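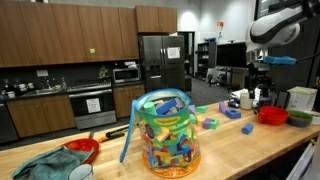 The Closena workshop is on the second floor of the old printing building on Margaritis Street, over the tile showroom. The open day ran on the Friday from 10 in the morning until four, and our group had the slot after lunch. We took the 60 bus from Vaden station, which stops at the corner, and walked up. The freight elevator was out of service and the stairs are steep, so anyone with bad knees should phone ahead for the next one.

At the top you sign in, get a sticker with your first name on it and are asked to put your bag on the shelf. Américo Carrilho met us there. He looks after the building side of things and gave the safety talk, which was short. Stay behind the tape on the carpet, don't reach over the table even if something rolls off it, and keep children in front of you where you can see them. If someone calls "hold", stand still.

I had expected a factory hall. The main demonstration was in the kitchen. Closena works on what they call household handling, meaning picking things up and putting them where they belong, and they do a lot of it in a room with a sink, a stove, a fridge and wooden cupboards along the wall. The work table is butcher block. Madalena Nogueira, who ran the demonstration, said they had tried a plain white lab bench at first and gave it up within a month. The programs that did well on the bench did poorly when they were moved to a room with things in it. The cups, papers and bowls stay out for that reason.

The job we watched was putting away foam building blocks. It is a child's set in all the usual bright colours, and it comes in a clear container that is orange at the bottom. The blocks are cylinders, wedges, long bars, triangles and some with a hollow or a hole in them. Madalena tipped a few out, spread them with her hand, stepped back behind the tape and nodded to Rui Tavares at the desk, who started the run.

The arm moves more slowly than I thought it would. It comes down over the block, stops, closes the gripper, lifts, stops again, and carries the block across to the container. Then it hangs there a moment before letting go. One of our members timed a single block at 20 seconds. A person would have had the table clear in that time. Madalena did not argue with this. She said speed is the last thing they work on, and that a fast arm with a bad grip only gives you a block on the floor sooner.

We did see blocks on the floor. The first went when the gripper closed on the corner of a wedge and squeezed it out like a wet bar of soap. Another landed on the pile inside and bounced out. When that happens Rui makes a note and they leave the block lying until the run is over. The arm does not look for it.

Foam is harder to handle than wood, we were told. It gives under the fingers, so the machine can't count on a fixed width when it closes, and it weighs next to nothing, so there is very little to feel when a block slips. The flat pieces are the worst. A block standing on its end is easy to get hold of and just as easy to knock over on the way down.
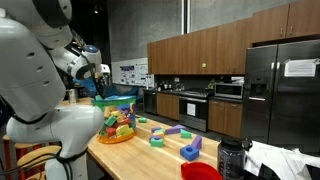
At the jar. The gripper holds a blue-green object over it.

Between runs there were questions. Most people wanted to know whether the robot was working by itself or whether someone was driving it. The answer was both, at different times. In the early part of the project a person guides the arm through the task, over and over, and the movements are recorded. The recordings are then used to train the program, and after that the program is let loose on the table and they see how far it gets. Rui said the block task stood at 3414 recorded attempts as of that week, and he kept the number on a card by his keyboard. During our slot the first two runs were guided and the rest were not. I could not have told you which was which from the tape, apart from the stopping. The program stops more.

Somebody asked what happens when the container is nearly full. This turned out to be a good question, judging by how long they talked about it. When there is room, you can drop a block from any height and it will stay in. Near the top there is a heap, and each block has to be set down on it and sometimes pressed. They have tried both. Pressing works on some days. Madalena would like the arm to notice that a block is sitting proud and to nudge it, the way you would do without thinking, and she said they were not close to that yet.

The lid is a separate task. Eduardo Valente has been working on it since the spring and he took over for the last part of our visit. He is a mechanical man by training and had more to say about fingers than about programs. The gripper closes from two sides, and a lid wants to be held around its rim and pushed down evenly, so if you press on one side the other side comes up. He had brought a box of discarded finger pads to pass around. There were hard ones, soft ones, ribbed ones, and a pair he had cut from a bicycle tube. The ribbed pads were the best on foam and the worst on everything else. He did not let us keep any.

We asked him what a replacement pair costs. The printed ones are cheap and he makes them on site in an evening. The bought ones he had on the shelf came to 520 dollars a pair with freight, and he has stopped ordering them.
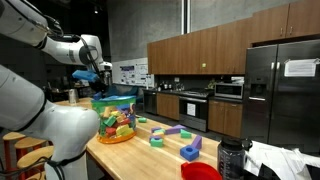 Eduardo's view is that most of the trouble in this line of work comes down to where the thing in your hand is when you can't see it any more. Once the fingers have closed they cover a good part of the block, and once the block is over the container the arm covers a good part of the container. A person gets by on feel. He thinks the next improvement will come from the pads and Rui thinks it will come from more recordings. They were cheerful about disagreeing, and it was plain they had done it in front of visitors before.

After the kitchen we were taken along the hall to the smaller room, where Benedita Bettencourt had the Lakari bench set up. Lakari is their name for the teaching program for schools. It uses small desktop arms, and visitors were allowed to run these themselves. You hold a handle and the arm copies your hand. I was asked to pick up a wooden peg and stand it in a hole. I got it in on the fourth go. It is a strange feeling, as your hand is in one place and you are looking at another, and you find yourself leaning. The younger ones in the group were much quicker at it than we were. Benedita told us she can usually tell within a minute who plays video games and who sews, and that both do well.

School bookings for Lakari are taken through the front office. They come to you if you have a room with two good power outlets and a table that doesn't wobble. She was firm about the table.

Tea and biscuits were laid on in the hall by the coat hooks, and there is one washroom on that floor. We were out by half past three.

A few practical notes for anyone going to the next one, which they expect to hold in October:

The viewing tape is a fair way back from the table. If you are short, get there early and stand at the front.

The room is quieter than you'd expect and the talk is easy to follow, but there was no microphone. Ask them to face the group.

Bring a sweater. Concrete walls.

Parking on Margaritis Street is permit only until six. The lot behind the tile showroom is for their customers and they do check.

I went in thinking mostly of our own packing line and whether something like this could do the mixed cartons. I put that to Madalena on the way out. She said to come back in a few years, and that if our cartons were always the same size and came down the line the same way up, we did not need her robot and could buy something much simpler tomorrow. I thought that was a fair answer and have passed it on to the shop floor meeting. Thanks to everyone at Closena for giving up an afternoon of work.

Search visits and reports
Enter keyword
Go

Comments (4)

Glenys P.
We were in the morning slot and had the lid going on for most of it. It got it seated once while we were there and people clapped. Did you see it done?

Reply from the author
Not all the way down, no. Eduardo had it resting on the rim and then they ran out of time for us.

ward_t
Is the elevator fixed? My dad would like the October one but can't do the stairs.

Benedita B.
Hello ward_t, the part is on order. Please ring the front office the week before and Américo will let you know. If it is still out we can show your father the Lakari bench in the ground floor meeting room.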